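Keeping Residence Papers in Order at Home

Household tips, updated October 16, 2022

A residence permit application or renewal draws on the same small set of papers each time. Most delays at the counter come from a missing original, a copy that has faded, or a passport with too little validity left. The routine below takes one afternoon to set up.

Sort by person, then by expiry

Give every member of the household a separate folder. Put the passport in front, followed by the current permit, the entry record, the lease and the insurance certificate. Write the earliest expiry date on the tab in pencil. Birth and marriage certificates go in a shared folder at the back, together with any certified translations.

Lilibeth Cruzado, who has handled renewals for a family of five in Anderwood, files expired passports with the current one. Older stamps are sometimes requested as proof of continuous residence.

Copy before you need to

Make 2 paper copies of each document and one scan. Scan at the resolution the office asks for, and check the file size limit before saving. Portals often reject a large file without stating the cause. Name files by surname, document and expiry year.

Do the sorting on a table large enough to lay out one complete folder at a time. Return each original to its sleeve before opening the next folder – mixed originals are the usual source of error.

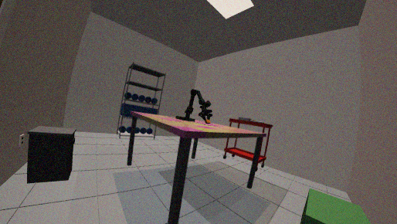
Store originals flat and dry

Use acid-free sleeves. Soft vinyl can lift ink from stamps and laser print. Do not laminate certificates; many offices refuse them once sealed. Keep the folders off exterior walls and away from pipes, and replace silica gel packets every August.

Set reminders early

Enter two calendar alerts for each expiry date: one at six months, for the passport, and one at three months, for the permit. Kanchan Nishad of Huletti adds a third for the lease, as a landlord's signature can take longer than the permit itself.

Keep the receipts

Staple each fee receipt to the copy of the form it paid for. If an extension is granted automatically, print the notice and file it behind the permit – the date on the card will not change. Discard nothing until the next permit has been issued and checked for spelling.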